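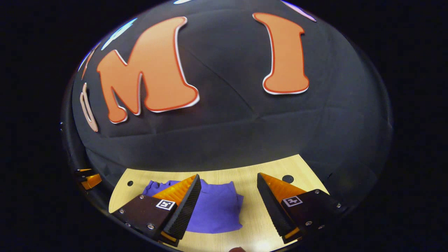
Why Some Cloth Stretches

By Catherine Buchanan
Kitby Science Pages, Materials, Part 5

Cloth is made from thread or yarn. Yarn is a bundle of thin fibers twisted together. Most wool or cotton yarn does not stretch very far when you pull on it. A T-shirt made from cotton yarn can still be pulled wide enough to go over your head. The extra stretch comes from the way the yarn is arranged.

Fibers and yarn

A fiber is a very thin strand. Cotton fibers grow around the seeds of the cotton plant. Wool fibers grow on sheep. Polyester and nylon fibers are made in factories by pushing a melted plastic through tiny holes.

A single cotton fiber is short and easy to break. When many fibers are twisted, they press against each other. The rubbing between them, called friction, stops them from sliding apart. More twist makes a firmer yarn, up to a point. Too much twist makes the yarn curl up on itself.

Woven cloth

Woven cloth is made on a loom from two sets of yarn. The first set is called the warp. It runs along the length of the cloth and is held tight. The second set is called the weft. It passes over and under the warp, from one side to the other.

The yarns in woven cloth are nearly straight. If you pull along the warp or along the weft, there is little slack to use up, and the cloth hardly gets longer. If you pull from corner to corner, the small squares between the yarns change into diamond shapes and the cloth gives a little. The corner-to-corner direction is called the bias. Most bed sheets, jeans and handkerchiefs are woven. Some jeans have a stretchy fiber added to the yarn.

Knitted cloth

The most common kind of knitted cloth is made of loops. Each loop is pulled through the loop below it. A row of loops going across is called a course. A column of loops going up is called a wale.

A loop is a curved piece of yarn. When the cloth is pulled sideways, each loop becomes wider and shorter. When the cloth is pulled up and down, each loop becomes taller and narrower. The yarn stays almost the same length the whole time. It only changes shape. One loop moves a very small distance, and a whole row of them adds up to a large one.

A knitting sample made at the Galport workshop by Iona Hepburn contained 2,586 loops. It was 67 millimeters wide when it lay flat. It was knitted by hand on two needles.

Knit and purl

There are two basic stitches. In a knit stitch, the new loop is pulled through toward the front. In a purl stitch, it is pulled through toward the back. A knit stitch seen from the back of the cloth looks like a purl stitch, so the two are really one stitch seen from two sides.

Cloth with all knit stitches on one face is called plain knit, or jersey. It tends to curl at the edges. The yarn in each loop is bent and pushes to become straighter, and all the loops push the same way.
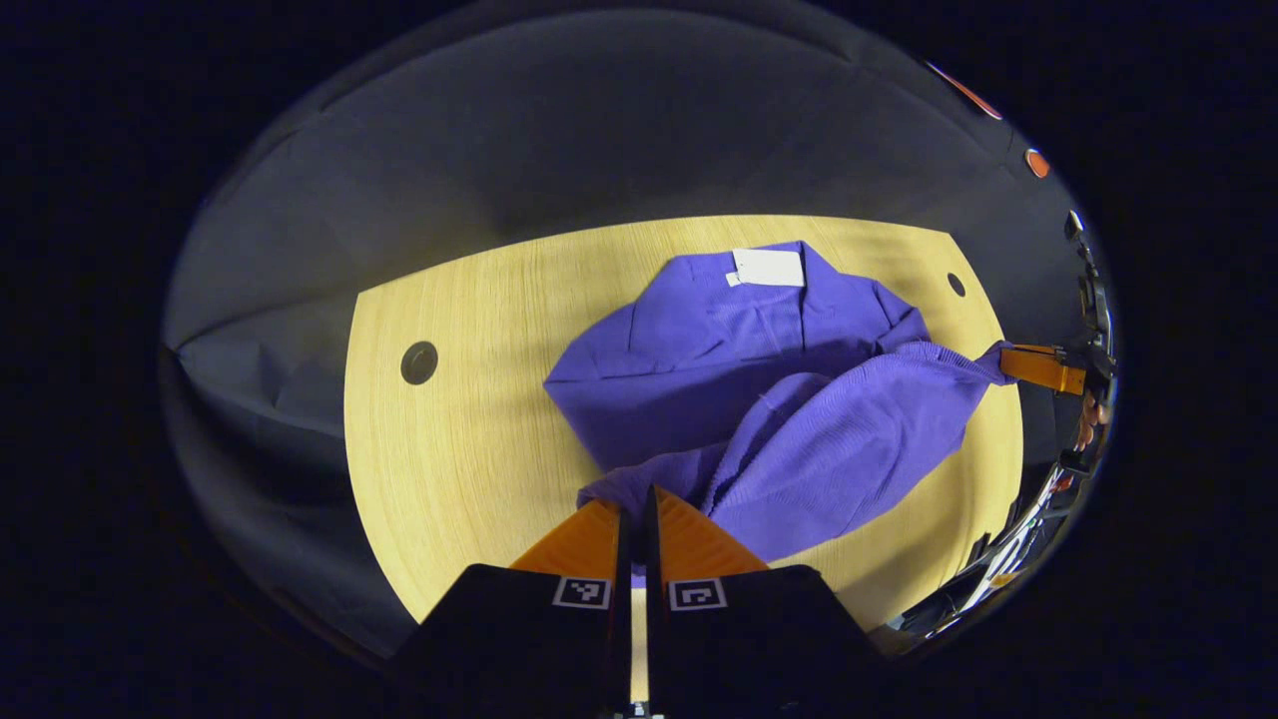 Ribbing is made by changing between columns of knit stitches and columns of purl stitches. The knit columns move forward and the purl columns sink back, so the cloth folds itself into narrow ridges, a little like a paper fan. The purple garment on the table is made of ribbed fabric, and one of its sleeves is stretched out to the side while the lower part stays twisted and gathered. When ribbing is pulled sideways, the ridges open out first. After that, the loops begin to widen. Having both kinds of movement is what gives ribbing more sideways stretch than jersey made from the same yarn.

Ribbing is often used at cuffs, necks and waists. These parts need to open for a hand, a head or a body and then close in again.

Getting back to size

Stretching is one property. Returning to the first size is another, and it is called recovery. Wool has good recovery. Its fibers have a natural wave, called crimp, which acts like a weak spring. Cotton has very little crimp, and a cotton sweater may stay baggy at the elbows until it is washed.

Elastane is a factory-made fiber that can be pulled to several times its own length and then go back. A small amount is often mixed with other fibers in socks and sportswear.

A test to try

You will need an old T-shirt, a cotton handkerchief, a ruler, and a pen that washes out.

1. Lay the T-shirt flat. Draw two dots 8 centimeters apart, side by side.
2. Ask a second person to hold the ruler. Pull the cloth sideways and read the new distance.
3. Let go. Wait one minute and measure again.
4. Do the same with two dots placed one above the other.
5. Repeat all the steps with the handkerchief, then pull it along the bias.

Write the results in a table. Try to pull with the same force each time.

Words used on this page

Bias: the corner-to-corner direction in woven cloth.
Course: a row of loops.
Crimp: the natural wave in a fiber.
Wale: a column of loops.

Page checked by Sarla Agarwal, 03/04/2022.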